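Equipment Review: Ferkutex Two-Arm Assembly Station
Seen at the Cirneo spring open day, Bunodwood campus

The purchasing group for the Bunodwood training workshops was invited to the Cirneo open day to review the Ferkutex station, a two-arm setup offered to schools and small shops for light assembly work. This review covers the morning demonstration, the afternoon session at the table, and the written terms supplied to visitors. It is meant to be read together with our earlier review of the Picard single-arm bench.

The exercise chosen for visitors was a gear assembly. It uses a round metal plate with three upright pegs and three small toothed gears, which are to be set on the pegs by the two arms. Cirneo staff offered the same exercise to every group, and visitors were free to stand at the table throughout. We consider it a fair test. The gears are small, the pegs are short, and a part placed slightly off center will not go down.

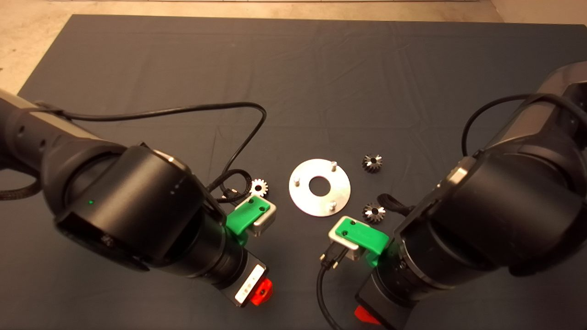
Staff were open about the limits of the station. Parts must be laid out within reach of both arms before a run begins, and an operator is expected to remain present. The control software was shown on a separate screen in the next room, which made it hard to follow the program and the arms at the same time. We would ask that any future demonstration place the two side by side.

The cloth table covering deserves a comment. It keeps small metal parts from rolling, and the dark color makes them easy to see. It also creases, and a gear resting on a fold does not sit level. The Picard bench uses a hard mat, and our instructors have had no complaints about it. Ferkutex supplies the cloth as standard and lists a mat as an extra.

Each arm carries a small camera on a green bracket near the wrist. The brackets are easy to reach and the screws are in plain view, so an instructor could change a camera without special training. The cables are less satisfactory. They lie across the work surface and hang in loops near the arms, and we would want them clipped back before students use the station. Cirneo stated that a cable guide can be ordered.

The gripper fingers are red, with a rough black pad on the inner face. Replacement pads are sold in packs of 2, and the supplier rates a pair for about 1000 cycles in classroom use. We were not able to confirm that rating in one day. A workshop running the station daily should include pads in its yearly budget.
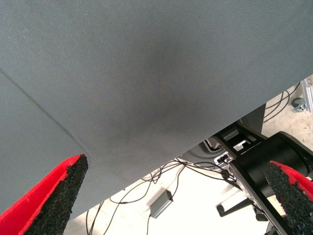 Iddrisu Agyeman
Equipment Reviewer, Bunodwood Training Workshops

Documentation is good. The printed manual runs to 252 pages and is written in clear language, with a short section for teachers at the front. The index is poor, and the chapter on camera setup refers to a menu that was not present in the version shown to us.

Support is offered by telephone on working days, and on-site visits are charged separately. The terms do not state how long spare parts will be kept in stock. We have asked Cirneo for this in writing.

The review group recommends the Ferkutex station for a trial of one term, subject to the cable guide and the hard mat being included in the price. It should be placed in the larger workshop, where there is room to walk on all sides of the table. The Picard bench should remain in use for first-year classes.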